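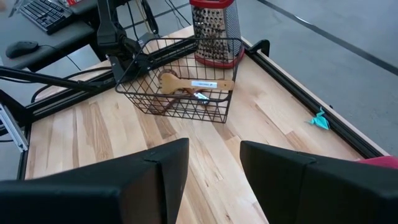 4.2 Gripper comparison

We compared the Hivton and Prodora fingers on the same arm and controller, with 24 trials per utensil. Each trial began with the utensil in the wire basket or flat on the table. A grasp counted as failed if the utensil slipped within 5 s of lift.

Figure 3. Fixed-camera view of the workspace, with the black gripper over the pink bin and a slotted spatula on the wooden tabletop.

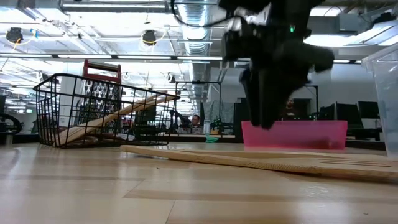

Does finger choice affect the control rate? The controller ran at 46 Hz with both finger sets, and its gains were left unchanged.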